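Refinishing the long table, part two: color variation and what to do about it

The first coat went on in September and I have now lived with it long enough to write up the results. For anyone who skipped part one: the top is a wide wooden surface I bought secondhand through Morelli, sanded back to bare wood, and finished with Brirel hardwax oil in the clear satin version. The old finish was a thick varnish that had gone orange. Removing it took most of two weekends and 17 sanding discs, which is more than I had budgeted for.

Sanding sequence was 80, 120, 150. I stopped at 150 on purpose. The Brirel instructions warn against going finer, as the oil needs some tooth to get into the wood. I vacuumed between grits and wiped down with a barely damp cloth before the last pass to raise the grain. Total time on the sander was 1,546 minutes according to the log I keep taped inside the cabinet door. That includes the underside, which I could have left alone.

Oil was applied with a white pad, worked along the grain, left for ten minutes, then wiped back hard with lint-free cloth. Second coat the next evening. I used 233 ml across both coats, measured by weighing the can before and after and correcting for density. Coverage was better than the label suggested. Most people put on too much, and the excess cures into a gummy film that shows every fingerprint.

Now the color. Under varnish the top looked uniform. Under oil it does not. The strips were clearly not selected for match, and some areas took up the oil much more deeply than others. I had three options:

1. Leave it.
2. Tint the pale areas with a pigmented oil before the next coat.
3. Sand everything back again and stain.

Dineo Maluleke, who taught the evening finishing course I took, was against the third option and lukewarm on the second. Her argument was that tinted patches age at a different rate from the wood next to them, so a match that works this year will be off again in five. I tested a pigmented oil from Evex on an offcut anyway. It matched well when fresh and dried half a shade too red. That settled it for me.

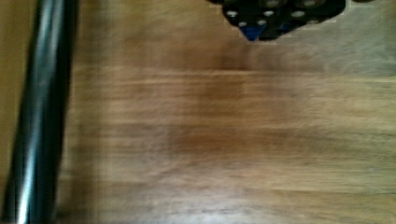 So the variation stays. The honey-brown and the darker reddish patches read as one surface from a normal sitting distance, and the paler parts should deepen with exposure to light. I have moved the lamp to the other end of the room to even out the glare, and I rotate anything that sits on the table for more than a few days. A tray left in one position will leave a lighter rectangle under it. I learned that on a previous table.

Seams between strips are the remaining maintenance item. Crumbs and dust collect there and turn gray if they get oiled in. A soft brush along the grain, then a dry cloth, is enough for weekly cleaning. No spray cleaners. For marks I use a white pad and a few drops of oil, feathered out well past the mark.

Part three will cover the legs. The Ikatora brackets have arrived and the hole spacing does not match the drawing, so I have some drilling to do first.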